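4. Equipment Planning and Budget

4.1 What had to be bought

The first budget for the Pasar kitchen study was written before any task had been tried in simulation. It listed one arm, one gripper, a mounting base, a full set of cabinets and a reserve for spare parts. The cabinets were the item we understood least. We did not know how many units were needed, how tall they should be, or whether one arm could reach all of them from a fixed base. Two suppliers, Liltura and Hiltetti, sent quotes for the arm and gripper. Neither could say much about reach inside a furnished room, which depends on the layout more than on the arm.

We therefore moved the simulation work ahead of the purchase. The tasks were modeled in a rendered kitchen, and each was run until we could say which parts of the equipment list it depended on. Tasks that used the same furniture and the same fingers were grouped so that their costs could be counted once.

4.2 Door tasks and the choice of gripper

Opening cabinet doors makes up the largest group of tasks in the study. It also sets the hardest limits on the hardware. The fingers must fit on either side of a bar handle, and the arm must be able to follow the door as it swings. The wrist needs room to turn without touching the doors next to it. Figure 3 shows the arm at the tall cabinet, with the upper door open and the gripper beside the vertical handle.

Each door task was run 40 times for each base position under review, for a total of 1,161 runs after those with faulty start settings were removed. We kept the plain parallel gripper as the baseline in all of them. The Hiltetti quote included a three-finger hand as an option, and we priced it separately. Straight bar handles do not call for it, and the hand would have used up most of the reserve. It was left out of the order and can be added later if round knobs become part of the study.
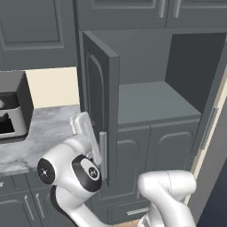
Figure 3. Simulated door task at the tall cabinet. Parallel gripper, upper door open, compartment empty.

4.3 Furniture and floor space

The simulated kitchen has more cabinets than the lab can hold. For the physical room we plan to buy one tall unit, one run of base cabinets with a countertop, and two wall cabinets. Doors will be fitted with bar handles from a single maker so that spare handles can be ordered in one lot. We set aside 200 dollars for handles and 900 dollars for replacement doors and hinges. Hinges are listed as a consumable. An arm that pulls slightly off the true arc of the door puts a side load on them every time, and a household hinge is not made for that.

Floor space was planned from the open position of each door. The tall unit needs the most clearance, as the door, the wrist and the forearm all have to share the area in front of it. A layout drawn with the doors closed looked fine on paper and failed this check, so the base was moved back and the unit shifted toward the wall.

4.4 Order of purchase

The arm, gripper and base come first, since their delivery takes longest. The El Ouafi workshop, which builds the mounting base, asked for the final floor plan before cutting any steel, and the plan was fixed in June. Cabinets will be ordered once the base is in place and its height has been measured. The remaining reserve – kept for cables, finger pads and a second set of doors – will not be spent until the first group of door tasks has been repeated on the real arm.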